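**Project report: short plot summaries in a student film catalog**

Dariusz Jasińska, supervised by Hilkka Jääskeläinen

The aim of my project was to write plot summaries for the film club catalog, Domora. I chose 34 films from the club shelf and wrote one summary for each. The limit was three sentences, and the ending must stay hidden.

The drama "Plostness" was the hardest. A ferry pilot returns to his village and finds that his brother has sold their house. The story is told backwards, so I rewrote the summary five times. With "Loseo", a comedy about two rival bakers, I was finished in one evening.

In October, 16 club members read the summaries and marked every sentence they did not understand. Most marks were on names – I had used too many of them.

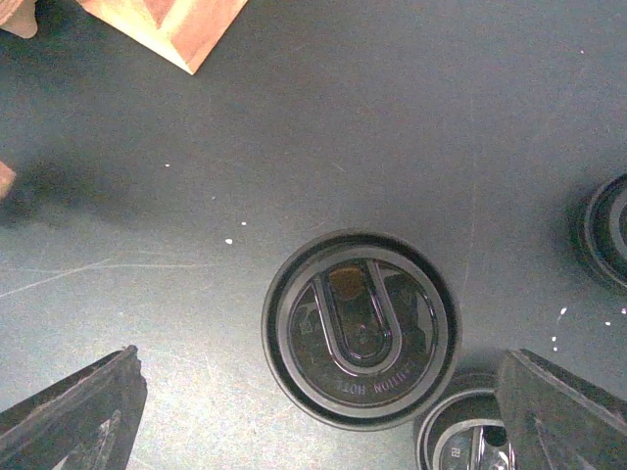 After this I removed all names except the main character's. The summary of "Frei" became much shorter, and Hilkka asked me to put the sister back, because without her the journey has no reason. I agree with this now.

Still open: the summaries for the silent films.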